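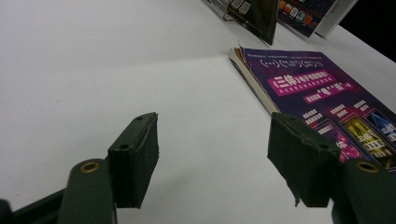
Rekha Kashyap wrote to us that the old instructions told her how to fold out the table but left her alone with the leaflets, and that she would like to know which ones should stand and which ones should lie. We have therefore written this section again.

## 4. Setting out the printed materials

This section is for the Murkov table with the white top. The legs must already be locked (see section 3). You need the box of printed materials, a soft cloth and the card supports from the Trevolis set.

**Caution:** Do not put printed sheets on the table directly after cleaning. The white surface can feel dry to the hand and still leave a wave in thin paper. Wait until the cloth marks are gone.

1. Wipe the table top from the back edge to the front edge. Use water only. Strong cleaners make the white surface yellow with time.
2. Open the box and take out the materials in their bundles. Leave the paper bands on for now.
3. Choose one corner at the back for the group. All printed materials belong in this one group. Visitors look longer at a small group than at single sheets spread over the whole table.
4. Put the stiff pieces in first, standing. Folded cards stand by themselves if you open them to the width of a hand. Single cards need a support behind them.
5. Lay the thin pieces flat in front of the standing ones. Remove the bands and knock each pile gently on its long side, so that the edges meet.
6. Let each flat pile show its title. If one pile must cover a part of another, cover the lower part, where the address is printed.
7. Go to the visitors' side and bend down a little. From a low position you will see at once if a standing card hides the one behind it. Correct it from the front.

**Note:** A pile should not be higher than 3 cm. Higher piles slide when somebody takes the top sheet with one hand. Keep the rest in the box under the table.

### 4.1 Keeping the free part of the table free

The large white part is for writing, for unfolding plans and for visitors who want to put down a bag. Please do not fill it with more leaflets, also when the box is still full. On the 95 cm table this is more difficult – there you can leave the flat piles in the box and show only the standing cards.

Ľubomír Polák asked about a tablecloth. It is possible, but the standing cards fall more easily on cloth. If you want one, put a sheet of firm card under the group.

### 4.2 If the materials do not stay in place

- **A folded card closes by itself.** Bend the fold back once in the opposite direction and stand it up again.
- **A support slips.** Clean its foot. Dust from the box collects there.
- **Sheets curl at the corners.** Turn the pile over and leave it under the Farier catalogue during the night.

**Caution:** Do not fix anything to the table top with adhesive tape. Tape from the Oravec packing roll is very strong and takes the white coating with it.

For packing the materials away, continue with section 5. The bands can be used again, so please keep them in the lid of the box.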